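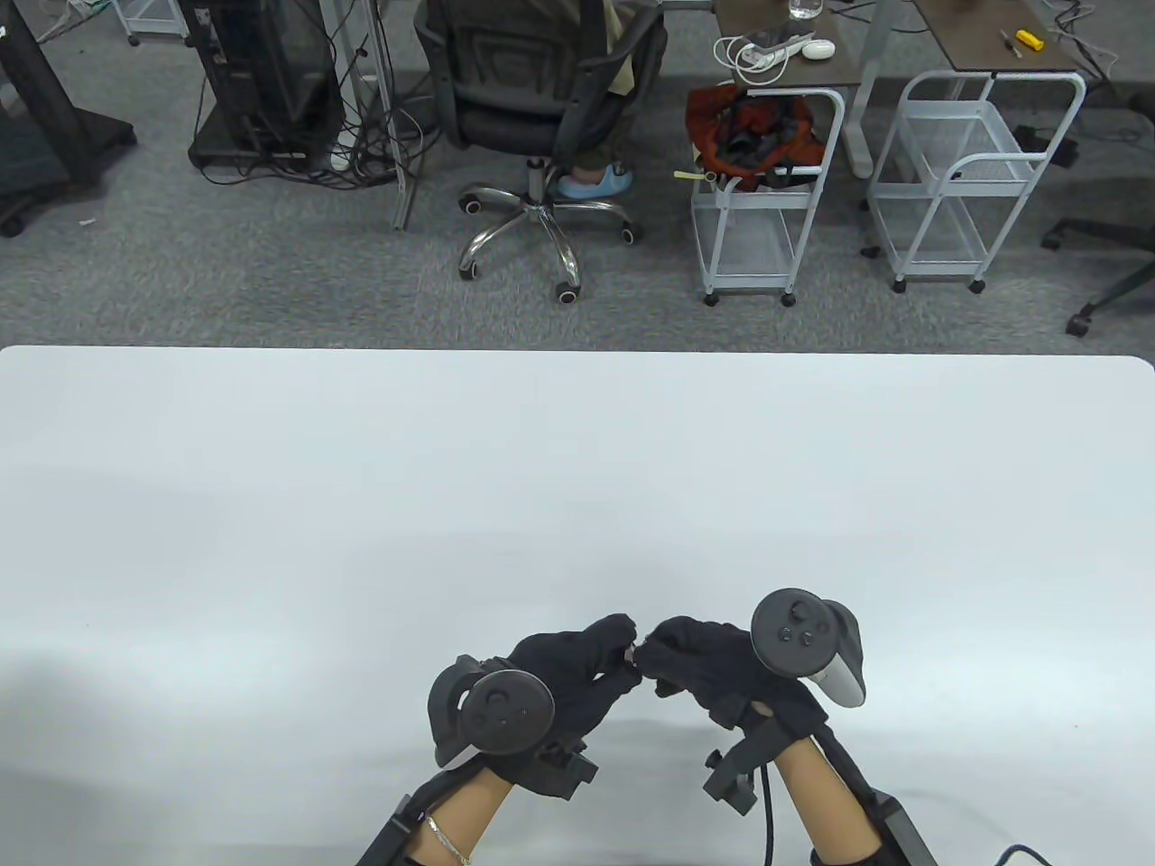

Regular entrants at the Standlow 10K have asked for an earlier start, according to the organisers, and the club has moved it forward by 30 minutes. The race will now begin at 9am on the last Sunday in April.

Tags: Running, Road Races, Local Events

Entries opened on Thu 28 January and are capped at 650. The course is unchanged for the first 4 km, then turns left at Pirkgate instead of crossing the bypass. The diversion removes one set of traffic lights and adds a short climb – gradient 1 in 20 – before the halfway water station.

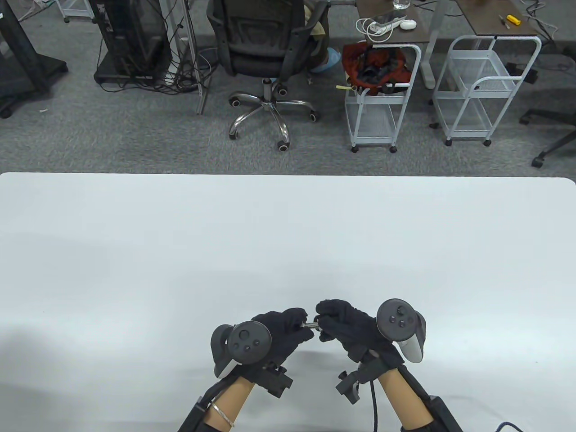
Timing will be by a chip attached to the back of the race number. Start and finish mats will both be live, so results will show gun time and chip time. Age group placings will be decided on chip time, the first three overall on gun time.

The family mile, sponsored by Jaidee, follows once the main field has cleared the finishing straight. Under-eights must run with an adult, who also needs a number.

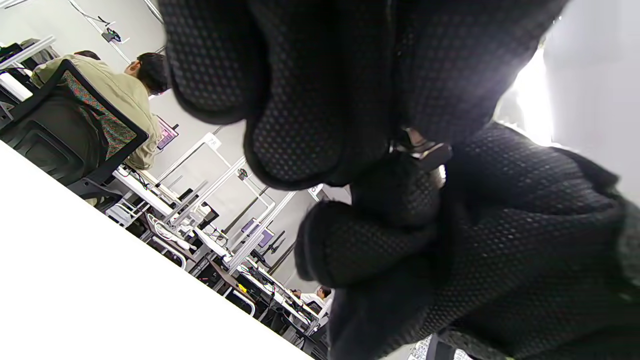

Parking is at the Lomotville showground, with a shuttle bus to the start. The last bus leaves at 8.30am. 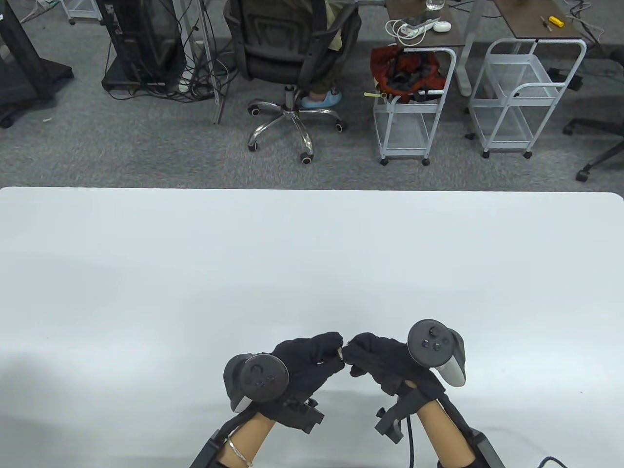

Can a place be transferred to another runner? Transfers are allowed until entries close, through the online entry form only.

We use cookies to improve your visit. Accept all | Manage settings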